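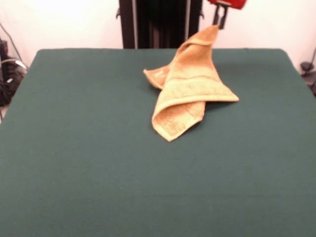 Tan towel on the green table, one corner up.

Closures notebook, Horkside
April 17, 2024
Reading time: 3 min
Print | E-mail

Spent the morning on the monastery school file, the one we keep saying is nearly clean. It holds 247 reports of religious schools closed, merged, "relocated" or "invited to suspend teaching." I have now read that last phrase so many times that I half expect an RSVP card.

The problem is still duplicates. One school gets shut, three newsletters write it up, each spells the name its own way, and we end up with three schools shut. Bad for us twice over: it inflates the count, and anyone who wants to wave the whole report away only has to find one of them. The Jundcombe list had this and never lived it down.

Ran the new matching rule (same district, same month, any shared name for the head teacher). It flagged 34 pairs. Read all of them by hand against the original text. Of those, 24 are the same event. The rest are different schools that had the bad luck to be closed in the same month by the same office. Leave those alone, please, even if the sheet turns them yellow. The sheet turns everything yellow.

Merged records keep the older ID. I put the dropped ID in the notes column with the word "was" in front of it. If you have a better system, I would love to hear about it before I do this again in September.

Student numbers

Stopped trying to reconcile these. One source counts enrolled novices, another counts everyone who slept there, a third seems to count everyone who ever turned up for a teaching. The gap between them can be in the thousands. New rule: enter the figure as given, enter who gave it, and use the "basis" field, which until today contained mostly the letter x. No averaging. I found two averages in there and took them out. They looked very convincing.

Where a source says only "many," enter "many." The field will accept it now. It took an hour of arguing with the validation settings.

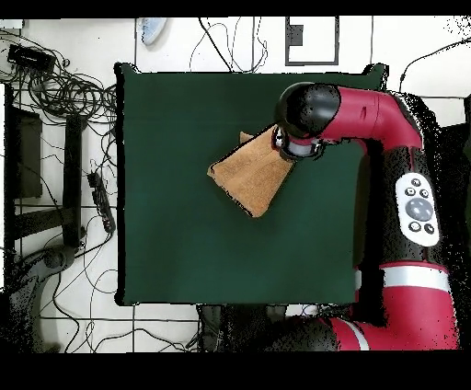

Trergate translations

The second batch came back from Trergate. Good work, readable, but the translator has smoothed "ordered to leave" and "told to leave" into "left" in several statements. That is a fairly large difference if you were the one carrying your bedding down the hill. Sent back with the lines marked. Until they return, quote from the first batch only.

Also asked them to stop turning titles into English. "Abbot" is covering at least two separate jobs, and one of them appears to be the cook.

Escobedo archive

Escobedo will hold the backup copy, but wants consent forms sorted by level: named, initials only, nothing at all. Ours are sorted by the order in which they fell out of the envelope. Started on it. Anyone with no form on file goes under "nothing at all" until we hear otherwise, including the man who signed his statement on every page and drew a small bird.

Left to do

- Second reader for the merged pairs. I should not be checking my own merges.
- District boundaries changed partway through the period. Decide whether we use old names or new ones. My vote is old with new in brackets.
- Scan quality on the closure notices is poor. The stamp is legible on most, the date on fewer. Do not guess dates from the stamp.
- Change the sheet's yellow.

Print | E-mail
Contact | Copyright Horkside closures notebook | Back to top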